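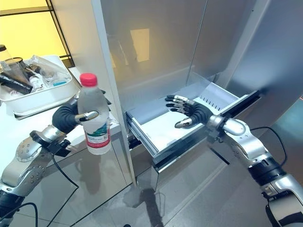

Bernice Adjei wrote to ask why the reading and listening list had grown so long last year that she stopped opening it, and whether the new season might bring something shorter that a working person could finish. Several other members made the same point in the survey returned in August. The editorial office has taken the request seriously, and the revised arrangements for the Members' Shared List are set out in this item.

The Shared List began as a single page at the back of the printed newsletter. Members sent in the title of a book they had enjoyed, with a line or two of comment, and the office typed up whatever arrived. Over time it came to include films, radio serials, recorded lectures, cookery programs and, for one season, board games. The last full edition contained 137 entries. Many had no comment attached, a number were repeated under slightly different titles, and the alphabetical order made it difficult for a reader to tell a short story from a nine-part documentary.

Beginning with the next mailing, the list will appear in three parts: Reading, Listening and Watching. Each part will be limited to what fits on two facing pages. Entries that cannot be included will be held over to the following mailing and will not need to be submitted again. Board games will return as an occasional feature if there is enough interest.

How to submit an entry

Members may send one entry for each part per mailing. An entry should give the title, the name of the author, host or director, the approximate length, and a comment of no more than 88 words. Comments should say what the work is like and who might enjoy it. Plot summaries are not required, and endings should not be given away. Last year's comment on the Prirkura mysteries named the culprit in its first sentence, and the office received a number of letters on the subject.

Members are asked to state whether they finished the work. An unfinished entry is perfectly acceptable and will be marked with a small "u" beside the title. Fuseini Kwofie suggested this at the open meeting, having found that he learned more from hearing where a reader gave up than from another paragraph of praise. The office agreed to try it for the coming season.

Entries may be left in the box at the front desk or sent by mail to the editorial office. The closing date for the next mailing is 11/01/2022. Entries received after that date will go into the following list.

Borrowing

Where a member owns a copy of the book or recording and is willing to lend it, the entry should carry the word "Lends" and the member's name. Loans are a private matter between members. The office does not keep a register and cannot replace items that are not returned. Borrowers are reminded that a period of one month is customary, and that books should come back without notes in the margins unless the owner has said otherwise.

The small lending shelf in the reading room will remain in place. It now holds the full run of the Flullel almanacs, given by Salamatu Quaye, together with a set of travel essays in large print. Items from the shelf should be signed out on the card in the front cover. The shelf mark for the almanacs is 911, which places them with the atlases on the lower level and away from the fiction.

Members who wish to give books to the shelf should speak to the front desk before bringing them in. Space is limited, and the office is not able to accept encyclopedias, magazines or textbooks at present.

From the last list

The following comments were received too late for the summer mailing and are printed here with light editing.

Reading. "The Kneževič Letters" was sent in by Ohemaa Ackah. She describes it as a slow book made up of correspondence between two sisters who run a hotel, with long stretches about laundry, roof repairs and the price of coal. She found the first third hard going and the rest very difficult to put down. She recommends it to anyone who enjoys family history, and advises keeping a list of the cousins, four of whom share a first name. Finished. Lends.

Listening. "Fikemach at Night" was sent in by Fiifi Atinga. The series follows the night staff of a harbor town through one winter, with each half-hour program given over to a different job. He particularly liked the program on the bakery and thought the one on the ferry office ran too long. The sound is quiet in places and he does not recommend it for the car. Finished.

Watching. Two members wrote separately about the same film, the courtroom drama "A Fair Copy," and disagreed. Bernice Adjei thought the final half hour the best thing she had watched all year. Fuseini Kwofie stopped shortly before it began, on the grounds that the judge would never have allowed the second witness. Both comments will appear in full in the next mailing under the new arrangement, one of them with its "u."

The discussion evening

A discussion evening will continue to be held once in each season, in the reading room. The format will change slightly. In previous seasons one book was chosen for everyone, and attendance depended a good deal on the length of the book. For the coming season, members are invited to bring any one item from the current list and to speak about it for up to five minutes. Those who prefer to listen are equally welcome and will not be called upon.

Salamatu Quaye has agreed to chair the first evening. She has asked that speakers bring the book or the case with them where possible, as titles are easily misheard. Short passages may be read aloud. Recordings may be played for up to one minute, and members intending to do so should let the front desk know beforehand so that the speaker can be brought up from the store.

Tea will be served at the interval. Members with difficulty on the stairs should use the side entrance, where the bell will be answered from half an hour before the start.

Changes to the printed copy

The Shared List will be set in a larger type than before. To make room, the crossword moves to the inside back cover and its solution will be printed in the following mailing. Members who receive the newsletter by email will find the list at the end of the message as plain text, which several readers have said is easier to print at home.

Back numbers of the list remain available on request. The early ones exist only as paper copies and may be consulted in the reading room but not taken away. A combined index was started some years ago and covers entries up to the letter M. Any member who would care to continue it should contact the editorial office, which still has the cards.

Questions about this item should be addressed to the editorial office in writing. Corrections to entries already printed will be included in the next mailing, beginning with the spelling of two authors' names and the running time of the lecture series on rivers, which was given in minutes and should have been given in hours.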